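Kushwaha Screen Acting Programme
Progress report to the Stosine Fund, second period
Prepared by Sushil Dwivedi, programme manager

1. Where we are now

In the first report I wrote that the selection of the actors was finished and that the rooms were not yet agreed. The rooms are agreed since April. We use the rehearsal hall at Zesach in the mornings and a smaller room on the same floor after four in the afternoon, when the dance classes need the hall.

The group has 16 actors. All of them moved to the city from smaller towns, and most of them work in the evenings, so the timetable was made together with them. Two asked to change from the afternoon class to the morning class, and this was possible. One actor left us in the third week after he received a part in a television serial. His place was given to the first person on the waiting list, and therefore the number is the same as in the application.

2. Auditions and casting

For the selection we received 176 recordings. I mention this figure again for the reason that the Fund asked what we did with the people who were not chosen. Each of them was sent a short written comment on the recording. It was slow work. Orvokki Aaltonen, who teaches the camera class, wrote many of these comments herself, and I believe they were the most useful thing we gave to people outside the group.

In this period our actors went to 37 outside auditions. Five of them received speaking parts, all small. The largest is in a feature by Plivov, where one of our actors plays the younger brother of the landlord in four scenes. The contract does not allow me to give the title in this report.

I would like to be careful with these results. A small part can be removed in the editing, and it has happened to one of our actors before she joined us. We will count a part as a result only after the film is shown.

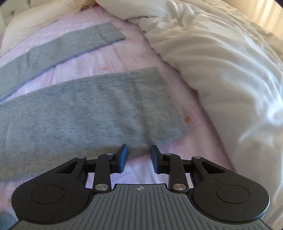

The camera class is the part of the programme which changed most. In the application we planned one long lesson in a week, but the actors became tired in the last hour and their work before the lens was weaker. Now there are two shorter lessons, and the first minutes of each are given to finding the mark on the floor without looking down. Orvokki used a plain cross of tape at the beginning. The actors stopped with the toes on it one time and with the heels another time, so now she draws a circle divided by a cross, the same kind of sign as the small one printed on the dark grey ribbed body in the photograph, only wide enough for two shoes. With this the focus is much easier to keep, and we lose fewer takes.

Teodoro Salazar continues with the voice class. He works on dialogue in Hindi and in English, and he has started to ask the actors to record one page at home and to listen to it the next day. Not everybody likes this exercise. Attendance in his class is good all the same.

3. The short films

Three short films were planned. The first is finished, and we showed it to the families in the hall. Brijesh Nigam wrote and directed it. The second is shot but the sound of one scene in the street must be done again, as a generator was running behind the wall and we did not hear it through the headphones. The third has a script, but I am not satisfied with the ending and neither is Brijesh. We ask for your agreement to move its delivery to the last period. This has no effect on the budget.

4. Money

Spending follows the plan, except in two lines. Travel to auditions cost more than we expected, as several were held at a studio far from the train. Costumes cost less, because the actors brought many of their own clothes. Shivam Bhatt, who keeps our accounts, proposes to move 1,000 rupees from costumes to travel for every actor. The full table will be sent by him separately, with the receipts.

5. What we plan for the next period

The sound of the second film will be corrected first. After that we will hold practice auditions with a casting director who does not know the group, and she has asked to see no photographs or biographies before she meets them. We also want to offer one lesson on contracts. Several actors told us that they signed papers in the past which they did not fully read, and one is still waiting for a payment from that time.

If the Fund wishes to visit a class, the morning is better. Please write to me some days before, so that I can ask the teachers.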